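Storing Cleaning Supplies and Small Machines Over Winter

Unheated utility rooms cause most of the trouble. Liquid detergent thickens in the cold and can separate after repeated freezing. Keep it on an inside wall, off a concrete floor, with the cap tight. If a bottle has frozen, let it thaw at room temperature for a full day and turn it over slowly 5 times before use. Shaking only makes foam.

Wipe the neck of each bottle before it goes on the shelf. Dried detergent in the threads keeps the cap from seating, and the bottle will leak if it tips.

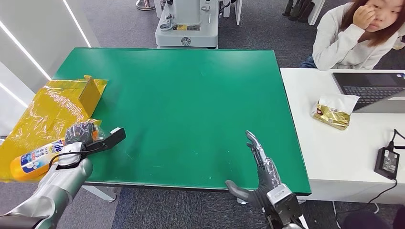

Powders are a separate problem. They take on moisture and set hard. Move an opened box into a lidded tub and label it with the month of purchase. Anything opened before June should be used first.

Shelves need checking too. The Plillthorpe bracket shelf in our utility room is rated at 200 pounds, but that figure assumes screws into studs — wall anchors alone will not hold it. Put the heaviest containers lowest.

For a cordless vacuum, empty the bin, wash the filter if the manual allows it, and let the filter dry completely before refitting. Remove the battery where possible and store it indoors, partly charged. Check the charge every 2 months.
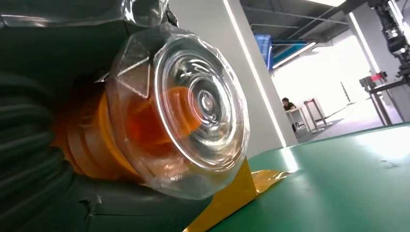 Stick vacuum with clear plastic film around the dust bin.

Film keeps dust off but also holds damp against the casing. Leave one end open.

Updated December 10, 2020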